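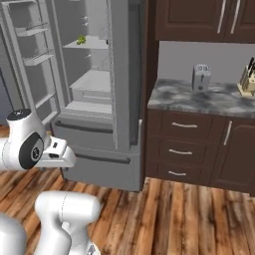 **To:** household-manipulation list
**Subject:** Re: Evaluation of the Plutunine kitchen package - request for comments

Dear list members,

On behalf of the Altitz evaluation group, I am replying to the message quoted below. Our group completed its trial of the Plutunine kitchen package in May, under the standard evaluation license. We have no commercial relationship with the vendor beyond that license, and the vendor has not reviewed this message.

The original inquiry is reproduced first so that those who joined the list recently can follow the discussion.

> Dear colleagues,
>
> The Dramby teaching laboratory is considering the Plutunine kitchen package for use in its graduate course on robot manipulation. The package is sold as a set of simulated kitchens with a single-arm controller, a library of household objects and a task editor. We have read the product sheet and have several questions that it does not answer.
>
> 1. Are the appliances usable as working parts of a task, or are they mainly background? We are most interested in the refrigerator, as our current software treats it as a closed box.
>
> 2. How well does the arm controller behave when the gripper must work inside an enclosed space?
>
> 3. Can students write their own tasks without programming experience in the vendor's scripting language?
>
> 4. Is the tabletop content varied enough for a full term?
>
> 5. What should we expect in the way of support?
>
> We would also be glad to hear how the package compares with the Lukoševičius toolkit, which several members of this list have used in the past. Our decision is due before the next budget period, and replies to the list are preferred to private replies so that others may benefit.
>
> With thanks,
> The Dramby teaching laboratory

Our answers follow in the order of the questions.

**1. Appliances**

The refrigerator is a working part of the kitchen. The doors are separate moving parts, each with its own hinge limits, and the shelves and door bins have their own collision surfaces. An object may be assigned to a particular shelf in the task editor, and the starting angle of each door can be set there as well. We found this useful in teaching, as a new student can begin with the door already open and leave the handle for a later exercise.

The freezer drawer is less complete. It can be opened by script, but in our installation the arm could not hold the handle for the full length of the pull. The vendor has acknowledged the problem and has not given us a date for a correction. We would advise against planning any graded work that depends on it.

Members should also be aware that appliance settings are stored with the kitchen and not with the task. If two students share a kitchen file, a change to a door made by one will appear in the other's work. We lost several days to this before we understood the cause. Our present practice is to give every student a private copy of the kitchen at the start of the term.

**2. Work inside an enclosed space**

This was the main subject of our trial. We ran the shelf retrieval task 531 times with the controller supplied by the vendor, using a single small food item as the target. The arm completed the task in 497 of those runs. A run was counted as complete only if the item was lifted from the shelf and brought clear of the refrigerator without contact between the arm and either door.

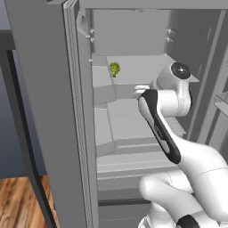
The difficulty in this task lies in the approach. The controller plans the path of the gripper well, but it gives less attention to the forearm, and most of our failed runs ended with the forearm touching a door or the side of the opening. Increasing the clearance value in the planner settings reduced these contacts at the cost of longer planning times. We did not find a single value that suited every shelf, and we suggest that a course provide students with a separate value for each shelf height.

Two further points may be of use:

- The position of the base matters more than the product sheet suggests. A base placed directly in front of the opening gives the shortest reach but leaves little room for the elbow. We obtained more dependable results with the base moved to one side.
- The contact log records only the first contact in a run. If an arm touches a door and then a shelf, the shelf contact is not written. Instructors who intend to grade on contact counts should enable the extended log, which is turned off by default and is described only in the appendix to the manual.

The lighting inside the appliances is plain and even. For motion planning this is of no consequence. For a course that includes vision, we consider it a limitation, as pale shelves against pale walls give a detector few edges to work with, and students may draw the wrong conclusions about their own models.

**3. Task editor**

The editor can be used without the scripting language for any task made up of picking, placing, opening and closing. Students select an object, a starting place and a goal, and the editor writes the task file. Our first-year students produced usable tasks in their first session.

Tasks with conditions are another matter. An instruction such as "place the item in the tray only if the tray is empty" must be written by hand, and the error messages for hand-written tasks are poor. The line number reported is that of the generated file, which the student does not normally see. We have prepared a short guide for our own use and will send it to any list member who asks.

**4. Tabletop content**

The tabletop tasks are the strongest part of the package. They load quickly, the objects rest on surfaces without the shaking we have seen in other products, and the arm has enough free space above the counter that planning failures are rare. Small objects such as pens can be placed at any angle, and the trays and boards have real edges that an object can lean against.

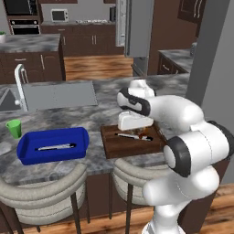
*Counter task with cutting board, blue tray and green cup.*

The object library supplied to us held 3964 entries. That number should be read with care. Many entries are the same shape in a different color or size, and a student who asks for a random selection will often receive several that are nearly alike. The library can be filtered by shape, and with that filter turned on we had sufficient material for a full term. We would not have said so without it.

Thin objects deserve separate mention. A pen lying flat on a board is a fair test of a gripper, and the default grasp force is set too high for it. The object tends to slip sideways as the fingers close. Lowering the force by one step in the settings panel corrected this in our installation, and the change had no ill effect on heavier items in the same task.

**5. Support**

Support requests are made through a web form. Replies to our simple questions arrived promptly and were courteous. Questions about the planner were passed to a second team and took considerably longer. The vendor does not offer telephone support under the teaching license, and Dramby may wish to ask whether it can be added.

The teaching license we were quoted covers 128 seats. Seats are assigned by machine and not by user, so a laboratory with shared workstations will need fewer than its enrollment would suggest. Students who work on their own computers each take a seat, and a seat is released only when the software is removed through the license manager. Deleting the program folder does not release it.

**Comparison with the Lukoševičius toolkit**

Our experience with the Lukoševičius toolkit is older and was limited to counter tasks, so the following should be given limited weight. That toolkit allows much closer control of the arm and its planner is better documented. Its kitchens, in the version we used, did not include appliances that could be opened. For a course centered on control we would still choose it. For a course in which students design and test household tasks, the Plutunine package will require less preparation from the instructor.

**Recommendation**

The group recommends the package for the purpose described by Dramby, subject to two conditions. The first is that the freezer drawer be excluded from graded work until a correction is released. The second is that the laboratory request a trial license and run its own course machines through the shelf retrieval task before placing an order. Our trial was carried out on newer workstations than many teaching rooms have, and we cannot say how the planner performs on older ones.

Our planner settings, the base positions used in the shelf runs and the full run log are available to list members on request. Please write to the list address with "Altitz run log" in the subject line and state whether you require the extended contact records, as these are large and are sent separately.

Respectfully submitted,

The Altitz evaluation group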